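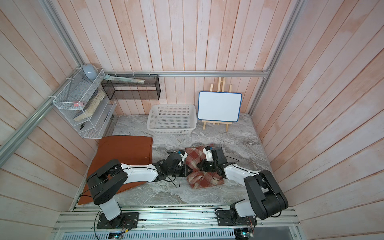 **Sipho Hendricks**

How many demonstrations does cloth folding need before you're allowed to say it isn't working? The setup guide for our software (Plammont) says 200 is "typically enough" for a single task. We have recorded 309 by teleoperation, and the trained policy still grabs one corner and stops. The task is a two-arm fold, with one gripper on each side of the plaid cloth, and I've left the other stuff in the pen on purpose: the orange cushion, the white basket, the little easel. Everyone says variety is good for you. I'd like to know who checked.

Some background. Two operators, me and Hui-mei Kao, working in turns since August. The blanket gets dropped in by hand before each episode. We have one overhead view and one camera on each wrist, all fed to the policy at the same resolution. Training loss looks lovely, for whatever that's worth.

My boss wants to record more. I suspect a good part of what we've already got is junk and that adding to it will just give us a larger pile. The wrist views bother me most.
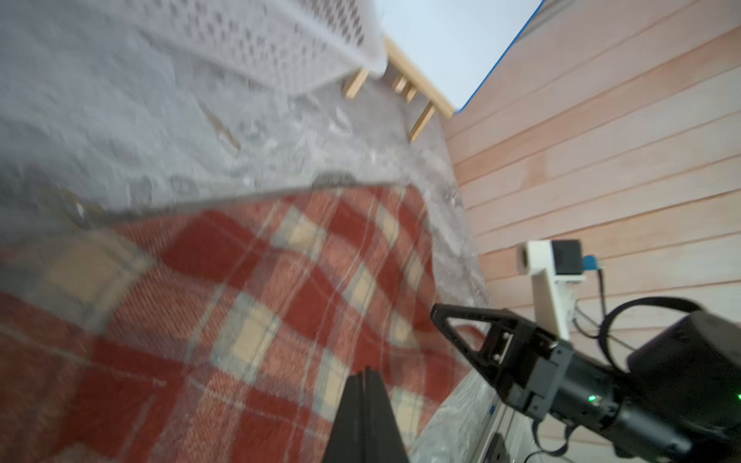 Wrist cameras are supposed to be the ones that matter for contact, going by every tutorial I've read. I'm less sure when I go through our episodes one still at a time. You get a lot of tartan with blur along one side, wrinkled plastic sheeting, a big stretch of paneling, and the other arm poking in from the right. Where the fold edge is supposed to be, I often can't tell, and I know what I'm looking for. If I can't find the edge, why would the network?

So, three things I'd like opinions on. Is the 200 number based on anything? Should I throw episodes out, and by what rule? And has anyone dropped the wrist views for cloth and come out ahead?

**Asif Khokhar**

Just record more. We had the same thing with towels and it went away once the dataset got bigger. Cloth is hard, you can't expect it to work like pick and place. Also try a longer action chunk and a bigger batch. Worked for us.

**Ching-wen Chiang**

I'd want to know what else changed when Asif's problem "went away". Usually it's three things at once and the dataset gets the credit.

The 200 figure reads like a number from somebody's rigid-block task. A block has a position and a rotation. A blanket dropped by hand has whatever shape it feels like, and if you always drop it from the same side you're covering a small slice of those shapes over and over. I'd sort your starting frames by eye before touching any training settings. It's dull and takes an afternoon.

On throwing things out: yes, but write the rule down first. If you pick episodes by gut feeling you'll keep the pretty ones and lose all the recoveries, and then your policy has no idea what to do after a missed grasp. The rule I use:

- drop it if the operator pauses longer than 10 seconds
- drop it if somebody's hand enters after recording has started
- drop it if any camera stream is missing or out of step
- keep ugly grasps that get fixed

"Grabs one corner and stops" sounds to me like the pauses. Teleoperators wait between the first grasp and the second while they line up the other arm. The policy sees a lot of standing still with one gripper closed, so it learns to stand still with one gripper closed.

I wouldn't drop the wrist cameras on a hunch. Train twice on the same episodes, with and without, and run both from the same set of starting shapes. And split your results by operator while you're in there – two people rarely fold the same way.

**Sipho Hendricks**

Thanks, Ching-wen. I applied your rule as written and 163 episodes survived, which tells me what the 309 was worth. Most of what went was pauses. A fair number of those were mine.

Splitting by operator was uncomfortable too. Hui-mei takes the cloth in a thick bunch and I go for a thin pinch near the edge, so the policy has been getting two different answers to the same problem.
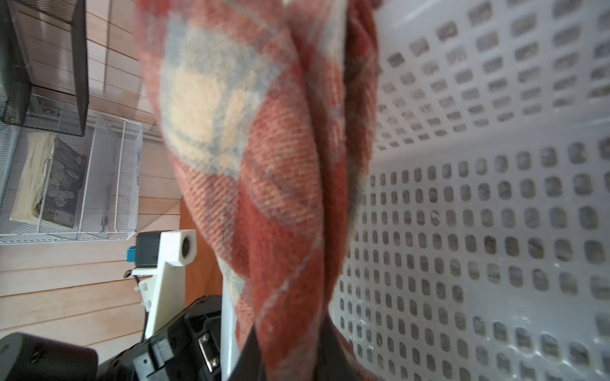

We've agreed on one grasp style from now on, and a written list of starting shapes, so "variety" means something we can look up later. The with-and-without wrist test is queued. I still think the wrist views are oversold for this task, but I'll post the numbers whichever way they go.

Asif, if you still have the training settings from before and after your dataset grew, I'd like to see them. I'm not recording a single extra episode until the smaller set has had its run.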